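Alar kitchen bench: progress report to the Bettencourt fund, April 2022

Hello again from Fudstead. You asked for something shorter than the January report and with more about the money in it, so I've put the money first and kept the rest to what affects it.

The equipment line is in decent shape. We've spent around 70 per cent of it, nearly all on the two arms and their mounts, and the bill from Joroteck came in exactly as quoted, which cheered me up no end. The training day they threw in was worth having too. What I hadn't budgeted properly for was the small stuff. Fingers wear, cables need replacing, brackets get redesigned after a week of use, and every one of those is a little order with its own postage on top. I'd like to move £1,000 out of travel (we've barely touched it) and into consumables and spares. There's a form for that, I think? If you send it over I'll fill it in the same day.

Now for the work itself. Since January we've moved off blocks and cups and on to proper food jobs, and the one that has taken most of our time is putting a sausage on a skewer. One arm holds the skewer, the other brings the sausage to it, and the two have to agree on where the point is. It's a lovely task for us as it needs both arms at once and there's very little room for error. A thin stick doesn't give you much to grip!
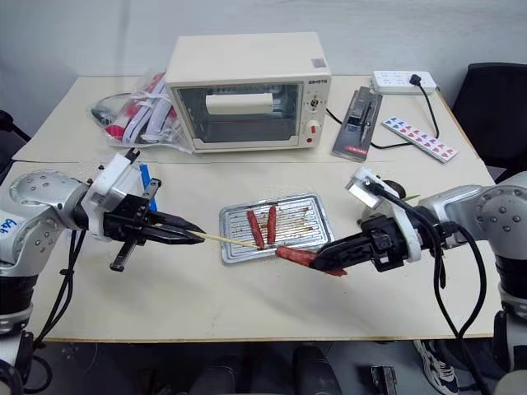 Two-arm skewering on the Alar bench: skewer in the left gripper, sausage in the right.

We logged 42 sessions on it up to the end of last month. I won't pretend they were all good ones. The early sessions mostly taught us that the skewer likes to swivel in the fingers as soon as anything pushes on the end of it, and we lost a fair bit of time fiddling with the grip angle before we settled on something we could repeat. The operators are a lot quicker now than they were, and setting up between runs has stopped being a chore.

That brings me to what I'd like to buy next, in the order I'd buy it.

First, spare gripper fingers, 2 sets for each arm. At the moment if one goes, we stop until the post comes. I'd also like one pair with a softer face to try on the food, so that we can squeeze a bit less hard and still keep hold.

Second, cable management. The cables on the right-hand arm hang in loops past the front of the table, and I'd feel happier with a proper sleeve and some clips. It's cheap, and it's the sort of thing that saves a dear repair later on.

Third, a wipe-clean tabletop and a few extra trays. Sausages are greasy and the tray shows it. Having spares to swap in would mean we could wash up at the end of the day and not between sessions.

The big item, a third arm, I'd now like to push back to next year. I know I argued hard for it in the original plan, and I still want it, but we're nowhere near the limit of what two can do. I'd sooner have a pair that's running every day than three that keep waiting for parts. If you're happy with that, the money can stay where it is and I'll come back with a fresh quote from Joroteck.

On the oven: we have a small countertop one on the bench, and opening the door, sliding a tray in and turning the knobs is the next job on the list. No extra cost there, other than the food. I'd expect to have something to tell you about it in the next report.

Two things I need from you, then. A yes or no on moving the travel money, and a nod on delaying the third arm. The spares order is drafted and I can send it off as soon as I hear.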